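Tagged: Kitchen Talk > Boards & Butcher Block

**truvthorpe_tom**
Finished my second end-to-end maple board and I love it! Question on oil though. Mineral oil only, or oil plus wax? My neighbor Pierina swears by walnut oil.

**parisi86**
Walnut oil all the way! It cures hard and smells great. Two thin coats, a good night between them.

**F. Arroyo**
Have to disagree with parisi86. Plenty of folks have nut allergies, and I give boards away every August. Plain mineral oil, flood it, wipe it, repeat till it stops drinking.

**parisi86**
Fair point on gifts. For my own kitchen I'm not switching, mineral oil washes out in a month.

**Flundon_Kay**
Wax on top fixes that! I melt beeswax into the oil and rub it in warm. Maple takes it so nicely, and the striped glue-ups really wake up.

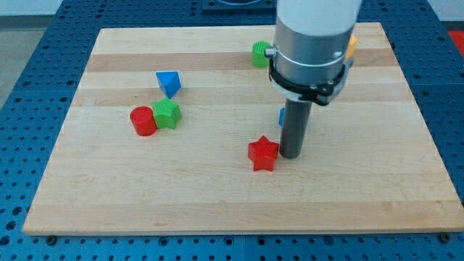 Do the edges too, people skip them and that's where the water sneaks in.

**truvthorpe_tom**
Sold, trying the wax tonight. Pierina gets the next one in walnut oil!

Contact us | © Brustora Forums | Back to top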